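Desk + chair set, the white and black one. Listed as a pair, can be split, see lower down.

Ok quick page for this because people keep emailing for the same stuff. Prices first:

- **Daderari desk, white** – 600
- **Sosa chair, black** – 900 for 3 of them, ask Joelle if you only want one
- Delivery extra, pickup free

## The desk

White top, white metal legs, T-shaped feet. Front edge has a shallow cutout so you can pull in closer to your work. Sounds like a small thing, but you notice it when you go back to a straight desk. Forearms sit on the top and your chair goes further in.

Top is matt white. Wipes down fine with a damp cloth and a drop of dish soap. Do NOT use the scrubby side of a sponge, you'll get shiny patches and they don't come out. Georges Salameh did this to his own desk the first week and now he keeps a mousepad over it.

Display desk has wear on it – gray smudging across the top, some scuffs. New ones come boxed and clean. If you want the display desk itself, make an offer, we're not precious about it.

Legs come separate from the top. Allen key in the box, screws in a bag taped to the underside of the top (look there before you email us that the screws are missing, please). Two people is easier, one person can do it on a rug with the top face down.

## The chair

Black all over. Curved back, arms, slim legs. Low enough profile that it doesn't take over a small room. Back is curved enough to hold you without being one of those big gamer things.

Goes under the desk at the cutout when you're done for the day. Main reason we sell these two together. Room feels a lot bigger with the chair put away.
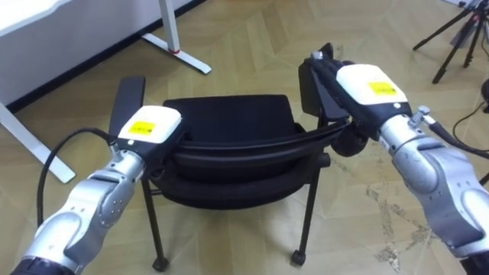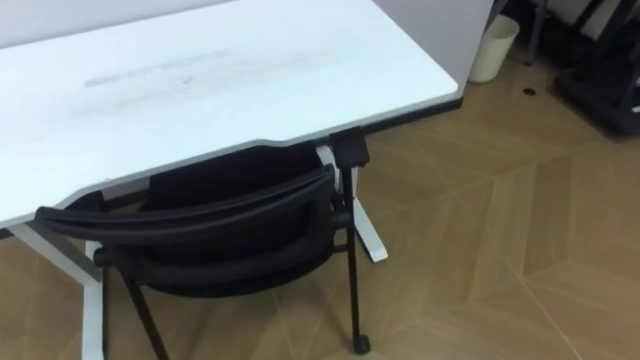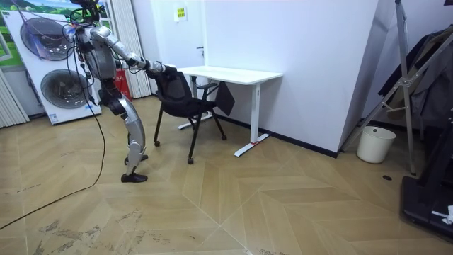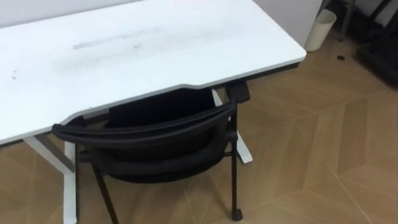
Measure your space first. Then measure it again with the chair pulled out, because that's the number that matters. Leave enough room behind you to stand up without hitting the wall or a bed or whatever you've got back there.

Arms: check the height against the desk if you're pairing the chair with a desk of your own. With the Daderari it's fine. With an older Gostelo desk, the one with the drawer, the arms hit the drawer front and the chair stays sticking out. Hiba tried it with hers, no good. Jenell desks are ok as long as you skip the keyboard tray.

## Floors

Wood floors – put felt under the desk feet before you load the desk up. Much easier when it's empty. Don't drag the desk, lift it, even for a short move. Same with the chair the first few days, until you know there's no grit under it. Grit is what scratches, not the chair.

Carpet – no felt needed, but check that the desk is level once it's settled in, takes a day or so. Thick carpet, maybe give it longer.

## Cables

Run your power strip along the back, zip ties are fine. Keep the cables off the floor where the chair slides in or you'll be catching them every morning. No ties in the box, sorry, we used to throw in a few and the supplier stopped.

## Stuff people ask

**Does the desk go up and down?** We sell it as a fixed height. No motor, no crank.

**Can I get it in black?** Not now. Maybe November, Nizar Karaki is handling that order so write to him and he'll put you on the list. There are 13 people on it allready.

**Does the chair come put together?** No. Back and arms bolt on after. Do all the bolts loose first and then tighten, otherwise the last one never lines up.

**Will it hold a monitor arm?** Yes, clamp type. Put a scrap of cardboard between the clamp and the top so it doesn't bite.

**Returns?** Yes if it's still in the box. If you've built it, talk to Joelle Sleiman and be nice, she can usually work out a swap. No returns on the display desk.

**How heavy is it?** The top is the heavy part. Fits up a normal staircase with one person on each end. Florêncio Calado does our deliveries and he'll take it to your room if you tell him ahead of time, otherwise its the front door.

## Ordering

Email or phone, the web form is still broken. Put your street, floor, elevator yes/no, and whether you want the pair or just one item. A deposit holds it and the rest is due at pickup or at the door.

Page updated Jul 26, 2023. Prices above are good till the boxes we've got are gone – after that, ask Joelle for the new sheet.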